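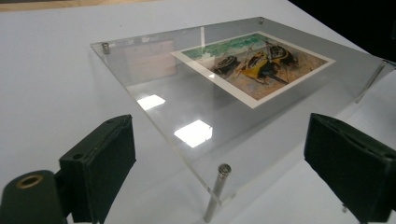
Clear acrylic sheet on four metal standoffs over a white tabletop, small print toward the upper right.

Small Prints Under Acrylic
Frames and Fittings gallery, Brirkley
Updated 23rd October

Small prints are hard to hang well. A postcard-size picture in a wooden frame can look lost on a wall, and a wide mat only helps so much. A clear acrylic sheet is one way around it. The print takes up a small area in the middle, the wall shows through around it, and the metal fittings at the corners are the only hardware in view.

The pages in this section cover that kind of frame: the sheet, the standoffs, the print and the work of getting them to line up. Larger posters, canvas and anything with a molding are in the other sections. The whole gallery now holds 3,265 pictures, so the search box is usually quicker than paging through.

The sheet

Acrylic at this size is light enough to lift with one hand, but it scratches easily and it holds a static charge. Leave the protective film on both faces until the corner holes have been checked against the fittings. Once the film is off, any dust in the room will settle on the sheet, and dry wiping makes it worse. We use a soft cloth, slightly damp, with a drop of dish soap in the water. Window cleaner with ammonia in it will haze the surface over time. Paper towels leave fine lines that show up when a lamp is close by.

The cut edges are part of the look. On a thick sheet they pick up light and draw a thin pale line around the panel, while the flat part almost disappears. A saw-cut edge looks frosty next to a polished one. Both are sold, and the polished edge costs more. For a frame that will hang at eye level we would pay for it. High up on a stair wall it makes little difference.

Reflections come with the material. Ceiling lights are the usual problem, and they are at their worst when the sheet lies flat under them. On the wall, tilt is fixed by the fittings, so the lamp has to move or the frame does. Hold the sheet in place before marking any holes and look at it from the doorway and from the chair where people will sit. Non-glare acrylic is available, but it dulls a print with rough brushwork, and we have gone back to the plain kind for reproductions of paintings.

The standoffs

A standoff is a short post that holds the sheet away from whatever is behind it. Most have a barrel that goes against the wall and a cap that screws in from the front. The gap matters more than people expect. With the sheet tight to the wall there is no shadow and the whole thing looks like a sticker. A few centimeters of space gives the print a soft shadow and lets air move behind it.

We mostly use Jistix posts, item 873, in the polished finish. The brushed finish hides fingerprints better. The thread is the same on both, so caps can be swapped later. The barrels stand steady on a flat table if the sheet is lowered onto them slowly, and it is worth doing this once before drilling a wall. Any hole that is slightly off will show up as a post that leans.

Put a thin clear washer on each side of the sheet, between the metal and the acrylic. Tighten by hand only. Acrylic cracks outward from a hole when a cap is forced, sometimes days afterward, and a cracked corner can't be repaired in a way that doesn't show. Go around the corners a little at a time, the same as when putting a wheel on a car.

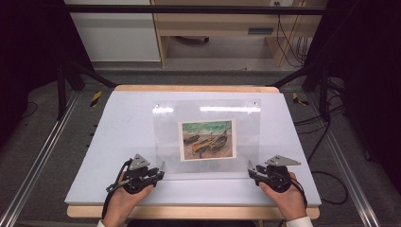
Print of beached fishing boats with a white border, at the center of an upright acrylic sheet.

The print

A painting of boats on a beach suits a clear mount. There is a lot of sand in this one, tan and orange, with the dark hulls and masts lying at angles on it and the green-blue of sea and sky kept to the top. The warm colors hold up against a white wall. The white border does the job of a mat and keeps the sand tones from running straight into the paint color of the room.

Leave the border on. Customers often ask to have it trimmed so the picture will "float," and with a large print that can work. On a small one, the trimmed edge has to be perfectly straight, and any slip of the knife is easy to see with nothing around it. The border also gives a place to put adhesive without touching the image.

Brosutano makes the matte stock we prefer for reproductions like this. The 200 gram weight lies flat and doesn't curl in a heated room. Lighter paper will bow away from the sheet in the middle, and glossy paper can stick to acrylic in patches if the room is damp. The patches look like oil spots and don't always go away when the print is taken off.

Centering is done from the sheet, never from the holes. Holes can be a hair out, and an eye looking at the finished frame compares the picture with the edges. Measure in from the left and right edges, then from the top and bottom, and mark on a strip of low-tack tape on the face of the acrylic. Some people set the picture slightly above center, as they would with a mat. We have tried it both ways. For a wide print on a wide sheet, the true center looks better to us — a tall picture may be another matter.

For the adhesive, clear corner mounts are the safest choice if the print may come out again. Double-sided film gives a cleaner result but is close to permanent. Don't use glue sticks or spray. The spray finds its way onto the clear part of the sheet and has to be rubbed off, and rubbing is how most of the scratches get there.

Working on it upright

A lot of the checking is easier with the sheet standing up. Light falls on it more as it would on a wall, and a crooked print is plain to see. Glare along the top can be ignored at this stage, as it will change once the sheet is moved. Keep the bottom corners supported the whole time. A bare acrylic corner dropped on a hard table will chip, and it doesn't take much of a drop.

A pale work surface is a help because dust and hairs show up against it. Clear the surface first and wipe it down, then bring the sheet over. Tools with metal edges should be kept off to the side until they are needed.

Sizes and ordering

Sheets are cut at the Nijs workshop, and the edges are finished there too. Standard sizes come with the corner holes already drilled. Custom sizes take up to 30 days, longer in August when the shop closes for part of the month. Send the size of the print including the border, the size of the sheet you want, and the depth of the gap behind it. If you have no depth in mind we use the short posts.

Replacement caps and washers can be ordered without a frame. Please say which finish you have. The older polished caps had a flatter top than the present ones, and a mixed set is noticeable on a small frame.

Prices are on the order page. Prints are sold separately, and you are welcome to send your own.

More in this section
Clear mounts for postcards
Two sheets or one
Removing scratches from acrylic
Standoffs for brick and tile

Back to Frames and Fittings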